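Week 4 handout: Recording demonstrations with a hand-held gripper 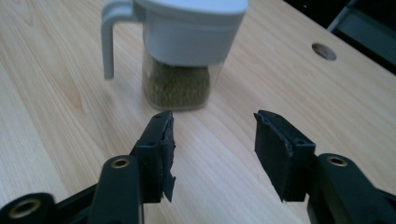 Mira Claven

Reading for this week: chapter 3 of the course notes, up to the section on replay. Bring your lab book.

There are two ways we show a robot a task in this unit. In remote control, the operator sits at the Zarkico console and drives the arm directly, so every motion recorded is one the arm can make. With the hand-held tool, the operator carries a gripper to the object and does the job by hand, with a camera on the tool recording the approach. The second way is faster. It also lets you make motions the arm can't follow, and those recordings get thrown out later.

The seasoning dispenser is the object for Task B. It has a clear plastic body, a white lid and a curved handle on the left, with dried herbs inside. Clear plastic is hard for the depth estimate, so the model leans on the lid, the handle and the herbs behind the wall.

Before closing on an object, check:

Fingers fully open. Start every demonstration from the same opening.
Both pads in view. If one drops out, tilt the tool back and start again.
Object between the pads and beyond them, with bare table in the gap.
Wrist straight. People tend to roll the tool when reaching.

The pads wear at the edges and the corners tear. A small flap is fine for recording, but write it in the lab book. Change both pads together, never one side only, or the grip centre shifts.

Approach at an even speed. Pause before contact, close, pause again, then lift. The pauses are how the Bendum script finds the start and end of the grasp. If you rush them you'll have to mark the segments by hand.

The class set from last September had 2,585 recordings. After filtering, 2,446 were kept. Most of the rejected ones had lost tracking while the tool was moving fast over plain table, where there is little for the camera to hold on to. Wood grain helps a bit. A white bench is worse.

Lab work

Each pair records 20 demonstrations of Task B with the hand-held tool, then the same number at the console. Move the dispenser to a new spot each time and vary the direction of the handle. Keep it clear of the cable hole. Swap operators halfway.

Run both sets through Bendum and note how many pass. Then answer in a paragraph or two: which set has the smoother paths, and which would you train on if you could only collect 100 more?

Submit the write-up and the raw files to the Liao folder before the next lab. Late files can't be added to the class set.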